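Marble-look floors: what to know before you order

Gray stone patterns are still the floors our readers ask about most. We put the main questions to Marjan Arabzadeh, who has run the sample counter at Ibarra for five years.
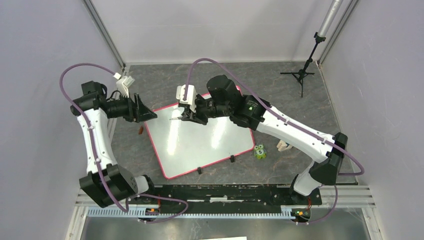
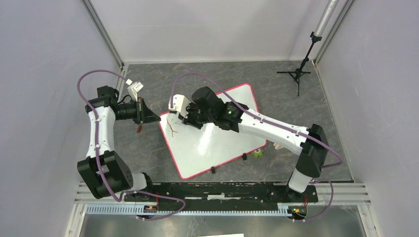
Gray marble pattern with light gray walls.

The first thing she tells people is to look at more than one sample. A piece the size of your hand might show a single vein or none at all, and the floor you get will look busier than you expected. Ask for at least two pieces from different boxes and lay them side by side at home. Look at them in the morning and again at night with the lamps on.

Ask how often the pattern repeats. Cheaper lines use only a few printed designs, and in a large room you start to notice the same vein by the window and again by the door. If you can't avoid repeats, open several boxes and mix the pieces before anything is glued down.

Dark gray shows dust and dried water spots. Mid gray hides both better. Behrouz Ghorbani, who lays floors out of the Clirkimham shop, steers families with dogs toward the mid tones and a matte finish. He also suggests keeping one unopened box for repairs, as colors shift between batches and a match is hard to find later.

For cleaning, use warm water and a little mild soap. Vinegar is fine on some vinyl but will dull real stone, so check what you have before you start.

The Ibarra counter has 35 patterns out on the racks through March, and samples can be borrowed for up to five days. Bring the room measurements with you. Orders over 1,000 square feet need a site visit first, which can be booked at the counter.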